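Objet : Re: [pinces] doigts souples ou rigides sur le burger ?

Salut Bilal, salut la liste,

vite fait avant la réunion. Doigts Breturari montés ce matin, 70 prises avec, pareil avec les Mansour. Les souples gagnent sur la salade, rien à dire. Sur le steak par contre ça glisse dès qu'on serre sous 5 N. Contrôleur inchangé, toujours le Brinden.

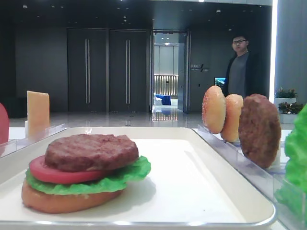 Essai en cours : steak posé, un peu décalé à droite par rapport à la tomate. Pain du dessus pas encore mis.

Le décalage, je pense que c'est le calibrage de la caméra fixe, pas la pince. A refaire. Les supports transparents n'aident pas non plus, la profondeur décroche dessus, presque 117 images à jeter dans le log.

Bilal Harb a écrit :
> Tu as pu comparer les deux jeux de doigts ?
> Je dois dire à Praltthorpe lequel on garde
> avant fin octobre. Et le fromage, ça passe ?

Fromage : pas testé avec les rigides, donc je me prononce pas. Pour Praltthorpe attends encore un peu stp, je relance une serie cet aprem avec la caméra recalée.

Anastasia Ververidis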